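Fulau hand-held gripper kit, first impressions

Started by tangleweed, Wednesday, February 21, 2024

tangleweed
Right, I said I'd report back on the Fulau and I've now had it long enough to have opinions, mostly good ones! We bought the standard kit from Nusell: gripper body, camera mount, two pairs of the soft ribbed fingers, a charger and the recording software on a year's licence. Setup took me 15 minutes and most of that was finding the right hex key.

The fingers are the bit I'm in love with. They wrap round things instead of pinching them, so a plastic drinks bottle sits nicely between them and you don't have to be fussy about where you grab. I've been doing the ordinary stuff on purpose, bottles and cups on low padded tables, because that's what we want our arm to copy later on.
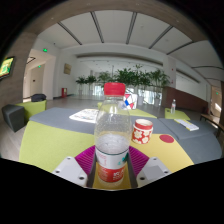 The trigger has a lovely long travel too, so you can close slowly and feel when you've got hold. My old one was basically open or shut. Battery gives me 4 hours, and the software lets you throw away a bad take with one button press, which I use a LOT.

Grumbles: the strap is rubbish, and the manual has a whole page on a calibration card that wasn't in my box.

mossop_b
Card is in the lid, under the foam. I ripped my foam getting it out so go gently.

tangleweed
Oh for goodness' sake. Found it. Thank you!

hexnut
Glad you like it but I sent mine back. Lost tracking every time I went near a big window, and the export made me convert everything before I could train on it. For that money I want it to just work. The Ko does, and it's lighter.

tangleweed
Which firmware was that? I had the window thing in the first week and the update sorted most of it. The hall I use is really bright, glass at the back and plants in front of it, and I had 62 good takes out of the last session. I'd agree on the export though, it's a faff.

quillfish
I've used both and I'd split it differently. The Ko is lighter, yes, but its fingers are hard plastic with a rubber face and they skid on anything rounded. Fulau wins for cups. If all you ever move is boxes, save your money.

hexnut
Mine don't skid.

quillfish
Then you've got better hands than me.

tangleweed
One more thing for anyone wavering. The wide lens is brilliant for this. You get both fingers and the whole table in view, so when you play a take back you can see what you were heading for as well as what you grabbed. I leave a bit of clutter out now, a mug here, a magazine there, and move it all about between takes. My first lot were far too tidy and I'm redoing them.
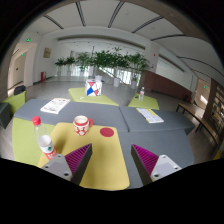 mossop_b
Does the ribbing wear? I've had mine since August and one pad has gone smooth near the tip. Brindbridge sell spares but only in packs of 16, and I can't see myself getting through that many.

tangleweed
Not yet, but I'm months behind you. I'd go halves on a pack if you're up for it?

mossop_b
Yes please, will message you.

hexnut
So that's spare pads on top of the licence. I'm keeping the Ko.

quillfish
Can either of you check whether the spares fit the older body? The screw spacing on mine looks different.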